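Lecture 7, February 19, 2021
Notes by Ottmar Haberkorn, for the course "Mobile Devices and Their Markets"

Please read these notes before the exercise session. They cover the same material as the lecture, but in a slightly different order, and the part on update costs is longer here because we ran out of time.

## 1. Where we stopped last time

We spoke about how a phone maker decides on the number of models in one product family. Today the question is what happens with these phones after the sale, mainly with the software. I use the term *support period* for the time between the first day of sale and the last security update. Some textbooks count from the day of announcement. Please do not mix the two in your homework.

## 2. Who is in the update chain

An update for a phone normally passes through four hands:

1. The owner of the operating system publishes the source code or the monthly patches.
2. The chip supplier adapts the low-level drivers.
3. The phone maker adds its own interface and applications, and tests everything.
4. The network carrier tests again, if the phone was sold under a carrier contract.

Each step can stop the chain. In practice the second step is the one which decides the maximum length of support. When the chip supplier does not deliver drivers for a new kernel, the phone maker can still send security patches for the upper layers, but a full version upgrade becomes very expensive.

The fourth step is different from country to country. In markets where most phones are sold unlocked it hardly exists. A student asked if the same phone can have two different software versions on the same day, one unlocked and one from a carrier. Yes, this is common, and it is the reason why "the phone has received the update" is an incomplete sentence. You must say which variant and which region.

## 3. Our running case: Corkia and Plireck

We continue with the two makers from the case booklet. Corkia sells few models and keeps each of them for long. Plireck sells many models, and most are replaced after one season.

| | Corkia | Plireck |
|---|---|---|
| Models on sale | 4 | 13 |
| Support period (months) | 30 | 16 |
| Chip suppliers | 1 | 3 |
| Carrier variants | few | many |

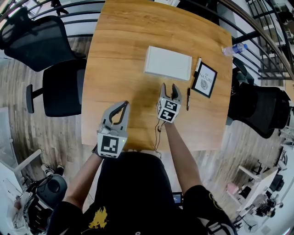
The important line in the table is the third one. Plireck buys from three chip suppliers, so a single security patch must be integrated on three different driver bases, and then again for the carrier variants. Corkia does this work one time for the whole family. The cost per phone model is therefore not the right measure. I recommend that you calculate the cost per *software branch*, and count a branch each time when a separate test run is needed.

In the booklet one test run takes 400 hours of work. This figure includes the radio tests, which cannot be shortened very much. It does not include the repair of errors found during the test.

## 4. Staged rollout

No maker sends an update to all phones at once. First a small group receives it, then the maker waits and looks at the crash reports. If the reports are normal, the group becomes larger.

Nseir, the third company in the booklet, skipped the waiting time in July for its model Stonadex. The update had an error in the battery indicator, and almost all owners had installed it before the correction was ready. The error itself was small. The cost came from the service centers, where people brought phones that had no hardware defect.

Two points to remember from this case:

- The size of the first group matters less than its mix. If the group contains only unlocked phones, carrier problems stay hidden.
- A rollout must be possible to stop. This sounds obvious, but Nseir had no such switch for phones which had already downloaded the file.

## 5. For the exercise session

a) Draw the update chain for Plireck with all the branches. State your assumption about the carrier variants, as the booklet gives only "many".

b) Plireck wants to reach the same support period as Corkia. Compare two ways: fewer models, or fewer chip suppliers. Use working hours, without prices.

c) Write half a page on the question of who should pay for the fourth step.

Part c) has no single correct solution. I will look at whether your argument fits with your drawing in part a).

Reading for next time: chapter on trade-in programs and used phones, without the appendix.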